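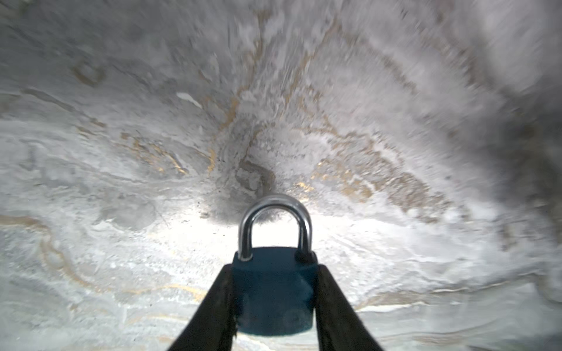

Prondska Locks is a small shop selling padlocks, spare keys and the odds and ends that go with them. Keabetswe Chauke opened it after years of buying locks that promised the world on the packaging and gave up after one winter on a garden gate.

We don't believe the word "unbreakable." We don't put much faith in star ratings either, or in the idea that a heavier padlock must be a better one. Plenty of thick shackles are fitted to hasps you could pull off a shed with two screws and a bad mood. If your hasp is the weak part, we'll tell you so and sell you the cheaper item.

The shop stocks 114 padlocks in 32 sizes and finishes. Dalitz is our name for the small brass ones, fine for a toolbox or a locker and not much else. Prillov is the bigger line, for gates and storage units. We'd still keep your motorcycle indoors.

Returns are open for 30 days. Bring the lock and both keys, please. One key and a story won't do it.
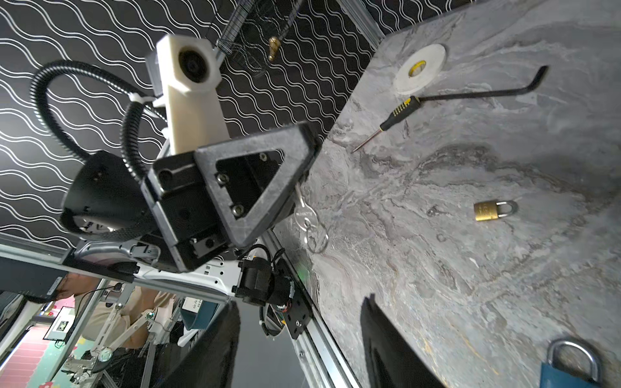

Can you cut a new key if I've lost all of mine?
Usually not for a small padlock. The work costs more than the lock does, and we'd want to know it was yours first. Buy a new one and put the spare key somewhere other than the same ring.

We're on Oosthuizen Street, closed for the first week of September.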